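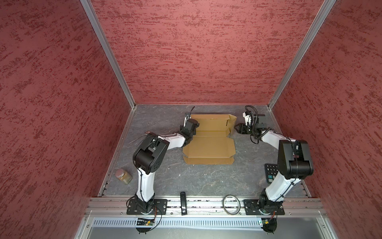

MALLTHORPE - Registration opens this month for Color by Hand, a 10-week evening course in decorative wall painting at the Ballik Center. The course is free for Mallthorpe residents and has room for 32 students, twice as many as last year. It covers glazing, ragging, sponging, stippling and faux stone, with plenty of time at the practice boards. Red is where the first class begins, and a red wall with darker maroon streaks running mostly sideways, the kind with a brushed, sponged look, gives a good idea of the effect beginners will be trying for. Gray stone veining comes in week four, and we can't wait to get to it!

Old houses are a big part of why the course exists. Mallthorpe has whole streets of them, and many still have painted finishes hiding in hallways and stairwells under later coats of white. Owners call the center all the time asking how to match a patch or fill in a missing corner. Until last year we had little to offer them beyond a reading list and a phone number two counties away.

Classes meet on Wednesday evenings at 6:30 p.m. in the second-floor studio. Brushes, sponges, rags and glazes are supplied by Mac Carthaigh, the paint store on Canal Street, which has also given 200 primed practice boards. Students should bring an apron and shoes they don't mind ruining - glaze travels farther than you'd think.
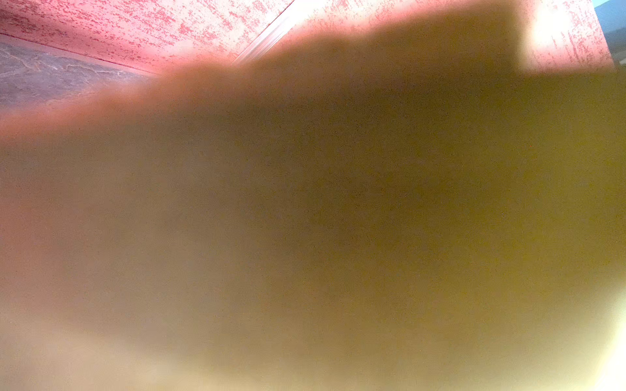 One student from last year's group told us that she had signed up to fix a single stairwell and ended up redoing the dining room, the landing and her sister's front hall. She said the hardest part was learning to put the sponge down and stop, and that she would happily take the class again from the beginning.

The course ends with a project night open to the public. Each student will finish one large panel in a color and technique of their choice, and the panels will stay up in the Ballik lobby for a month. Last year's show drew 900 visitors, our best turnout yet for student work.

New this year is Lutus, a lending shelf of tools that are expensive to buy for one job: badger brushes, graining combs, long-haired floggers and a set of check rollers. Anyone enrolled can borrow from it for up to a week at a time.

Sign up at the Ballik front desk during open hours. No experience is needed. A waiting list will start once the class is full, and names on it get first pick of places in the spring.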